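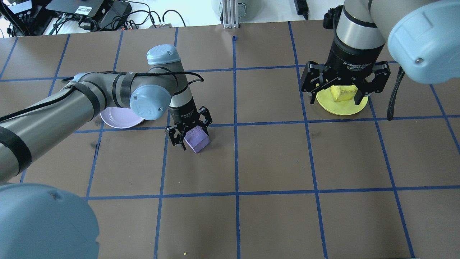 Blue painter's tape divides a brown tabletop into squares.

The first time I rented a room in Vultcombe, the landlady gave me a roll of tape together with the key. She said it was for the kitchen. I shared this kitchen with three other tenants, and before I moved in they had already decided which part of the counter was mine. It was the part beside the sink, where everything gets splashed.

I have lived in shared houses for most of my adult life, in two countries, and I still find it interesting how people divide a small space between them. Some do it with words, some with tape, and many do it only with looks. In September, when the new tenants arrive in town, I went to visit several houses to ask how they manage.

Melahat Duman lives on Gil Street, in a tall house with a narrow staircase and a refrigerator that hums all night. She has been there the longest, so she has the top shelf. "I did not ask for it," she told me. "The man before me left, and I moved my cheese up. After one week it was the law." When a new person comes, everybody moves up one place, and the newest has the vegetable drawer, where the lettuce freezes.

Her housemate Ha-neul Han had the drawer for a whole winter. He says it taught him to shop every day and to buy little. Now he has the door of the refrigerator as well, and he keeps there four kinds of mustard. I asked him if this was necessary. He answered that he would not discuss the mustard.

Not every house likes borders. At the other end of the street, Séverine Roussel and Byung-chul Choo share all their food with the others in the house and pay into one jar. The system works well for rice, onions, oil and coffee. It works less well for things that a person loves. Séverine once came home late from work, thinking all the way in the bus about a piece of pear tart, and found the plate washed and put away. "The plate was very clean," she said. "Somebody had been polite."

Since then, the house has one small cupboard where shared things stop being shared. There is no lock. A sweet may stay in there until Sunday, and after Sunday it belongs to anyone. Byung-chul thinks the cupboard was the beginning of the end for the jar, but he also keeps his good tea in it.

What surprised me in these visits was how much of the trouble is about time and how little about space. A counter can be divided in an afternoon. The stove at seven in the evening is another matter. In one house I saw a paper on the wall with turns of 20 minutes for each cook, and under it, in different handwriting, the word "soup" with a question mark. Soup needs longer, of course. The discussion about soup had been going on for almost a month.

Sun-ja Yeom, who rented rooms to students for many years before she sold her house, never allowed such papers. She made everyone eat one meal together on Sunday instead, and complaints had to be made at the table, with the mouth empty. Most complaints, she remembers, were gone before the fruit. The ones about hair in the drain stayed.

I took her advice home with me. My present housemates and I tried a dinner, with too much pasta and only one sharp knife between us, and we spoke about the bathroom light, the bicycle in the hall and the window that somebody opens at night — it is me, I admitted it. We did not solve the bicycle. It is still in the hall, and I walk around it with my shopping.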